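Pinces manuelles Pilora : questions fréquentes sur l'entretien

À quelle fréquence faut-il contrôler les patins de préhension ?
Le contrôle a lieu toutes les 15 heures d'utilisation. Les patins se remplacent toujours par paire.

Comment vérifier l'alignement des doigts ?
L'opérateur referme les mâchoires sur un objet mince, puis s'assure que les deux patins se font face sur toute leur hauteur. Tout décalage supérieur à 2 mm doit être signalé au service technique d'Aubert avant la reprise du travail. 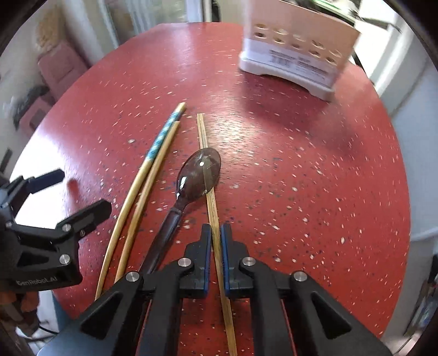
Baguette en bois entre les patins bleus de la pince centrale.

Les axes de la tringlerie doivent-ils être graissés ?
Non. Un chiffon sec suffit — tout lubrifiant est proscrit à proximité des patins. Un axe qui présente du jeu est remplacé en atelier.

Que faire si une mâchoire ne s'ouvre plus complètement ?
Débrancher l'appareil, retirer les débris éventuels, puis actionner la tringlerie à la main. Si la résistance persiste, adresser une demande à Annag Galbraith, responsable de la maintenance, en indiquant le numéro de l'appareil.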